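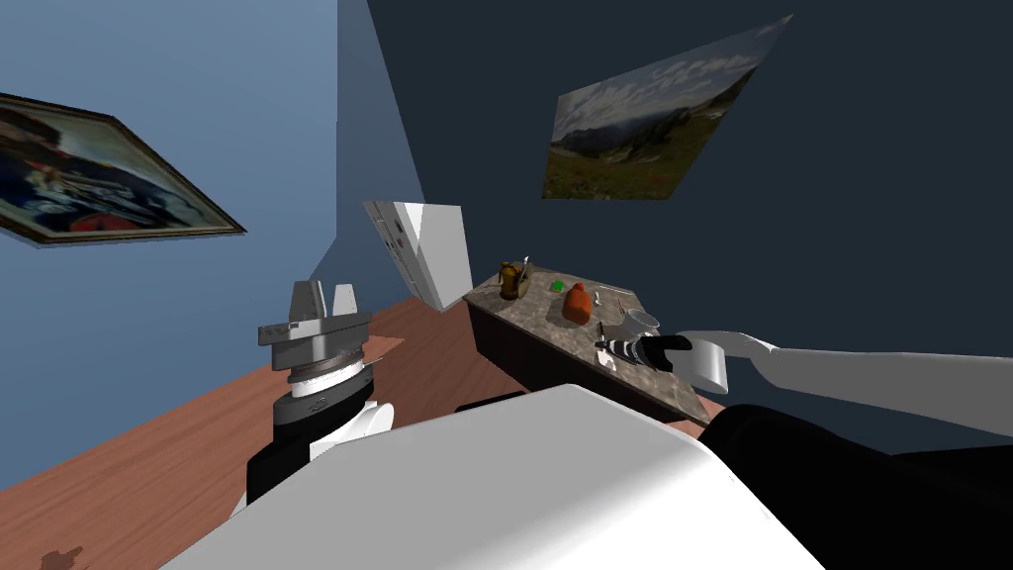
L'association Bagheri, qui accompagne les familles de militaires dans la commune de Tustevau et dans ses environs, a le plaisir d'annoncer l'ouverture d'un service de parrainage pour les proches des jeunes engagés. Ce service s'adresse aux parents, conjoints, frères et sœurs des recrues qui suivent leur formation initiale loin de la maison. Dans les premières semaines, les proches reçoivent peu de nouvelles, et beaucoup d'entre eux nous ont décrit la même attente, les mains ouvertes pour recevoir une lettre ou un appel, à la manière de ces deux doigts gris de la pince, écartés et tournés vers le haut. Pour cette période, chaque famille inscrite aura désormais un interlocuteur fixe, joignable par téléphone et par courrier.

Tustevau, le 5 mars 2023

Le parrainage est confié à des familles qui ont déjà vécu l'engagement d'un enfant ou d'un conjoint. Elles ont suivi une préparation de deux soirées à la salle Hekham, où l'on a parlé surtout de l'écoute, de la discrétion et des limites du rôle. Un parrain ne donne pas d'information sur les unités, les lieux ou les déplacements. Il aide à comprendre les papiers, à préparer la visite pour la cérémonie de fin de formation et à garder le contact pendant les absences.

« Quand mon fils est parti, je ne savais même pas quelle adresse je devais écrire sur l'enveloppe », raconte Pushpa Bhatia, marraine dans le nouveau service. « Une voisine m'a montré. C'est cela que je voudrais faire pour les autres, montrer l'enveloppe, et puis rester un peu pour le café. »

À ce jour, 63 familles se sont inscrites. L'association a également transmis 695 lettres et cartes pendant l'année écoulée, écrites pour une grande partie par des élèves des écoles de la commune, et elle a envoyé 200 colis à des militaires retenus loin de chez eux pendant les fêtes. Le prochain envoi de colis est prévu en novembre. La liste des objets acceptés sera affichée à l'accueil de l'association et remise aux écoles qui la demandent.

Le service est gratuit pour les familles. Pour celles qui doivent faire un long voyage afin d'assister à la cérémonie, une aide de 100 euros peut être accordée une fois, sur présentation d'un justificatif de transport. La demande doit être faite avant le voyage. Elle est examinée par Rachid Soliman, responsable des aides, qui répond par écrit dans un délai de huit jours.

Une première rencontre entre les parrains et les familles aura lieu à la salle Hekham. Theophilus Mahama, ancien sous-officier et président de l'association, y présentera les étapes de la formation initiale et répondra aux questions. Les enfants sont les bienvenus, un coin de jeux leur sera réservé. Un repas simple sera servi ensuite, et chacun peut apporter un dessert s'il le souhaite.

« Nous sommes fiers de ces jeunes, et nous le disons volontiers le jour de la cérémonie », déclare Theophilus Mahama. « Je souhaite que nous le disions aussi aux parents, et pendant les semaines où il n'y a pas de musique ni de drapeau. »

L'association remercie l'imprimerie Ukham, qui a réalisé sans frais le livret d'accueil. Ce livret contient un lexique des grades et des abréviations, des modèles de lettres et une page blanche pour noter les numéros utiles. Il peut être retiré à l'accueil ou envoyé par la poste.

Les personnes qui désirent devenir parrain ou marraine sont invitées à prendre rendez-vous avec Ehab Ramadan, coordinateur du service. Aucun passé militaire n'est demandé, mais il faut avoir ou avoir eu un proche sous l'uniforme.

Contact presse : Nouhaila Farouk, chargée de la communication, association Bagheri, Tustevau. Les demandes d'entretien avec des familles sont à adresser par écrit et seront transmises seulement avec l'accord des personnes concernées.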